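How a Robot Learns to Pick Up a Ring (and Why It Takes So Long)

Suppose you want a robot to pick up a ring. You could ask it nicely. Robots do not mind being asked nicely, but they do not do anything about it either.

Chiến Lâm found this out in August, when he joined the Sukivau robot club. The club meets after school at Zurbridge and has one big project each year. This year's project was called Tsikata. The plan was to teach a robot arm to pick things up and put them down again somewhere better. Chiến thought this sounded like one afternoon of work, perhaps two if there were snacks.

It was not two afternoons.

Why is picking things up so hard?

Try it yourself. Put a cup on the table and pick it up. Done? Good. Now think about what you just did.

Your eyes found the cup. Your brain worked out how far away it was. Your arm moved to the right spot, your fingers opened wide enough, and then they closed. They closed hard enough to hold the cup but gently enough not to crush it. You did all this while thinking about something else, probably lunch.

You are very good at this because you have been practicing since you were a baby. You were terrible at first. You missed things, dropped things and put most of what you did catch into your mouth. A robot starts out just as terrible, minus the mouth.

The old way: telling it everything

One way to get a robot moving is to write a program, a list of instructions that the robot follows exactly. A program might say: go forward, stop, open your fingers, go down, close your fingers, go up.

If the ring is in the right place, this works beautifully. If somebody bumps the table, the robot goes to the old place, closes its fingers on nothing, and lifts the nothing up with great care. It will then carry the nothing across the table and set it down. It will look quite proud, if you are the sort of person who thinks robots look proud. Chiến is.

The club spent its first three meetings on the old way. Their longest program had 303 lines. It could pick up one object from one spot, as long as everybody in the room stayed away from the table and didn't breathe in a showy manner.

The other way: showing it

The other way is called learning from demonstration. A demonstration is just a person doing the job while a computer keeps a record. Then the person does it again. And again, with the ring a little to the left. And again, with the ring a little to the right. And again, because last time they sneezed.

The computer looks at all those records and hunts for what they have in common. When the ring is on the left, the fingers go left. When the fingers get close, they slow down. No one has to write those rules out. The computer picks them up from the pile of examples, a bit like the way you picked up your grandmother's way of saying "hmm."

The club wanted 749 demonstrations. They got to 402 before the project show, and everyone agreed that 402 was a perfectly respectable number, especially the people who had done them.

Why not just use your hands?

Good question. Chiến asked it too, with his hands in the air.

The trouble is that your hand is much too clever. It has five fingers, it bends all over the place, and it can feel a crumb. The club's robot has two stiff fingers that open and close. If you show it a trick that needs a thumb and a pinky, it can't copy you. It hasn't got a pinky.

So the person doing the showing uses hand-held grippers instead. A gripper is the part of a robot that grabs. A hand-held one has a handle, so you can carry it around like a very serious pair of salad tongs. Now you have the same problem the robot has, and you have to solve it the robot's way. Most people get worse at picking things up the moment they hold one. This is normal, and it is funny for everyone else.

Working with two grippers is harder still. Each hand has to know what the other is up to, and they have to keep from crashing into each other in the middle.

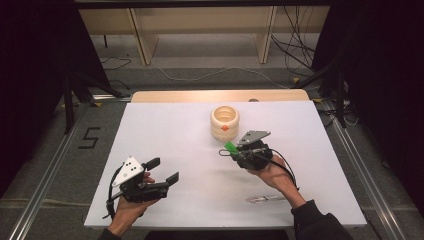 What makes a good demonstration?

The club wrote its own rules, in marker, after a number of bad demonstrations.

Start with your hands apart. If you begin with the gripper already touching the ring, the computer never gets to see how you reached it.

Go at a steady speed. Chiến went fast on his first day because he wanted to finish. The robot would have learned to go fast too, and a robot arm in a hurry is not something you want near your lunch.

Move the object between tries. If the ring is always in the middle, you have made the old program again, only with more work.

If you drop it, say so. Somebody marks that try on the list, and the club decides later whether to keep it. A few recordings of a person dropping something and picking it back up can be useful, as robots drop things too. Two hundred of them would teach the robot that dropping is the point.

Don't talk to the ring. This rule is only for Chiến.

So did it learn?

Partly. At the project show in the Grultbridge hall, the robot picked up the ring on its first try and put it down where it was supposed to go. People clapped. On its second try it picked up the ring and then stayed completely still, holding it, for long enough that people started clapping again to be polite.

The club thinks it had never seen enough examples of the letting-go part. When they went back through their records, they found that a lot of people had stopped as soon as they had the ring safely in the air. They had felt finished. The robot learned that too.

Next they plan to do the missing 347, all the way to the end, with the ring put down properly every time. Chiến has signed up for the first session, which starts at 3:30. He has been asked to bring snacks.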